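About Skuleck Audio

Skuleck is a small publisher of audiobooks and e-books about political history. We began in Brumthorpe with 2 titles and one borrowed microphone. Today our catalog has 241 titles – memoirs, letters, trial records and a few long biographies.
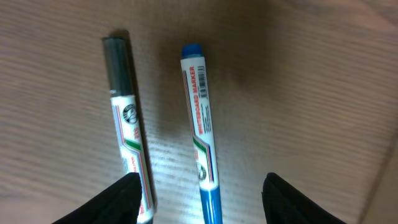

Most of our books were out of print when we found them. We ask the rights holder first, and we do not record anything before the contract is signed. This takes time, and some listeners write to us that we are slow. They are right.

Every recording is unabridged. One narrator reads the full book, and a second person listens with the printed text in hand.

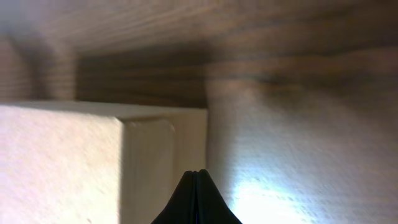 Brown wood with a strong grain.

Our best known series is Belay, with nine memoirs by people who worked in government offices and later wrote down what they saw there. Two more are planned, so the finished series will have 11.

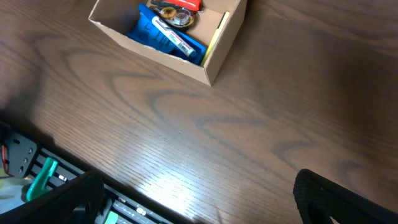

An open cardboard box on the table, with something blue inside.

In October we moved our editing work to Trutildale. The recording rooms stay in Brumthorpe. Orders, downloads and returns work the same as before.

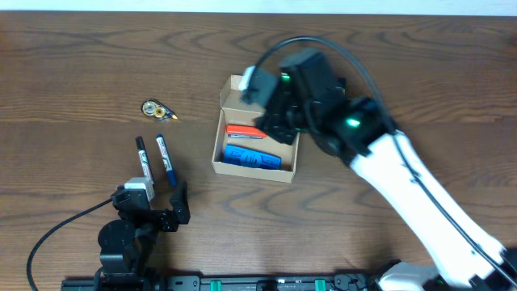
The table and the box, with a white robot arm and a smaller black one.

Libraries and schools can ask for a group price. Please write to us with the name of your library and the titles you want – we answer in English only.

Page updated 3 Oct 2025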